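Workplace notes: the assembly bench at Zikcombe, seven months in
2 November 2018

Since April, part of the puzzle and teaching-block work at Zikcombe has been done by robot arms. The company makes interlocking block sets for schools and therapy suppliers, and the set that moved first is the Lawal, a base plate with recesses and a group of chunky colored pieces that fit into it and over each other. Before the change, every Lawal set was put together by hand for a fit check, taken apart again and packed. One person could check 100 sets in a shift on a good day.

The fit check is the part that went to the arms. An arm picks up a piece, carries it over the plate and lowers it to where it belongs. Small pieces go in first. The green stepped piece is the slow one, as it has to clear the yellow bar.

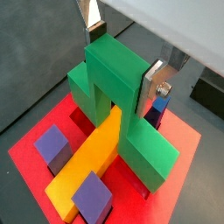
Several people on the floor expected the arms to be faster than they are. In the comments sent in after our last issue, one packer wrote that she could still beat the arm on any single set and that the company should say so. She also wrote that she would not want to go back to doing it all day, and asked why the hand check is still on the training sheet for new starters if so few people do it.

The answer from the production office is that it stays on the sheet for now. When an arm is down, the check goes back to the hand benches, and that happened on 17 shifts between April and the end of the summer. Most of those stops were short. A few ran for the rest of the shift while parts came in. People who had not done a hand check for weeks found they were slow at it, so each packer now does one hand session a month to keep up.

Job titles have changed less than the days have. The old bench crew is the same size as it was. Two positions are now called cell operator and carry a higher rate. Operators load plates, set out pieces, clear faults and log what they find. The rest of the crew moved to packing and to returns, which used to be done as overtime. Overtime is down, and this has been the main complaint. For some households the Saturday hours were part of the budget, and the new rate goes to the operators only. The pay question is still open and will be taken up again when the contract with Hetent, the firm that services the arms, comes up for renewal.
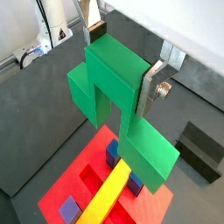
Training for operators takes four weeks. The first is safety and the stop procedure, the second is loading, and the last two are spent on faults. Most faults come from placement. A piece set down slightly turned will be picked up slightly turned, and with a part like the green one, with its arms going off in two directions, a small error at the grip is a larger one at the far end. Operators learn to watch the lower arm as it comes in over the plate, with the blue cubes so close by it, and to stop the cycle early if it looks wrong. A stop costs less than a minute. A jammed plate can cost much more, and the marks it leaves on the pieces mean the set cannot be sold.

Wrist and shoulder reports from the bench crew have gone down. The number of people is too small to make much of it, but the crew members who had been on light duty are back on normal hours. Reports of tired eyes have gone up a little among the operators, who spend long stretches looking at the same spot. They now rotate with packing every two hours.

Output from April to the end of September was 2685 checked sets from the arms alone, and the hand benches added almost 400. The arms run one shift only. Management has said a second shift is being looked at and that no date has been set.

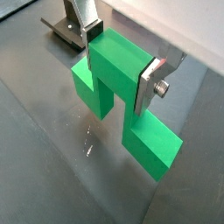
The green Lawal piece in the gripper, over the work surface.

The next set to be considered is the Joltance, which has smaller pieces and a lid. A trial is planned, and the crew has asked for two of its own members to be present from the first day of it. Anyone interested in operator training should put their name down at the shift desk. Experience with the arms is not needed, but the hand check must be signed off first.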